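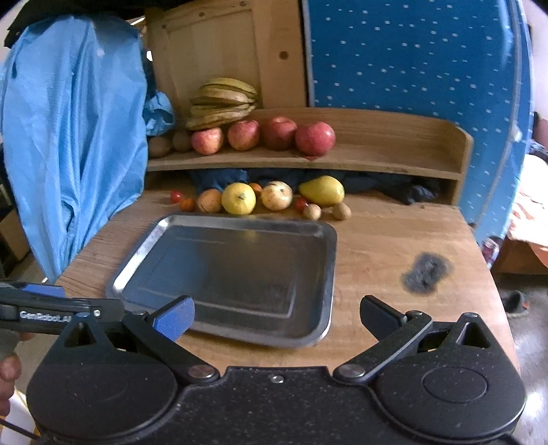 Composer un plateau de fruits de saison

J'adore ce moment de la fin d'été où les pommes arrivent alors que les tomates cerises donnent encore ! C'est le moment idéal pour préparer un grand plateau à poser au milieu de la table, et un simple bac en inox à rebord fait très bien l'affaire (le mien a quelques rayures, je ne le changerais pour rien au monde).

Étape 1 : étaler
Sortez tous les fruits et posez-les sur la table, le plateau vide devant vous. On voit tout de suite les couleurs dont on dispose, les rouges, les jaunes, les bruns.

Étape 2 : trier
Écartez ce qui est abîmé. Une pomme tachetée reste délicieuse, gardez-la ! Les fruits trop mûrs partent en compote : 400 g de chair, 30 g de sucre, un filet de citron.

Étape 3 : laver et sécher
Eau froide, puis torchon propre. Séchez bien le creux autour de la queue des pommes.

Étape 4 : garnir
Les plus gros d'abord, dans les angles. La poire se couche sur le côté, les agrumes viennent contre elle, et les tomates cerises se glissent en dernier dans les trous - c'est mon étape préférée.

Gardez quelques belles pommes rouges de côté, alignées sur une étagère, pour regarnir le lendemain.

Merci à Ramiro Montes pour l'idée des tomates !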